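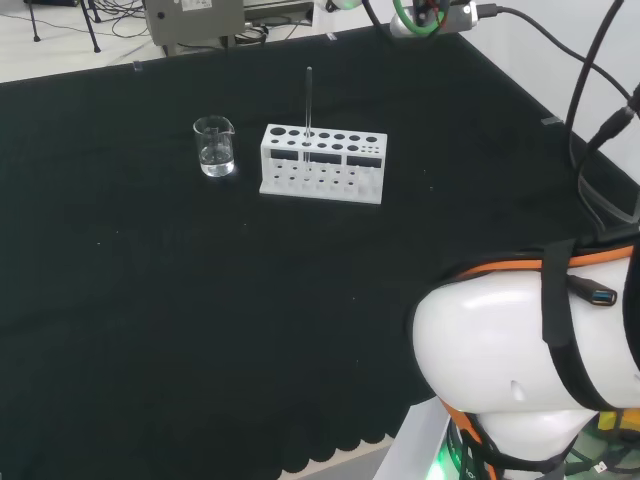
¡Qué tarde tan buena en las puertas abiertas de Plevimdale! Llegué a las 3 y me fui derecha al rincón de química, mi favorito desde el instituto: un vaso de precipitados, una gradilla blanca y poco más sobre la tela negra.
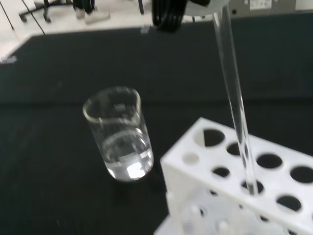 Ekow Antwi nos habló de mediciones y de paciencia (mucha), y contestó a todo, hasta a los más pequeños. Luego subimos a la sala 27, la de los minerales, ¡que da para otra entrada! Repiten en octubre.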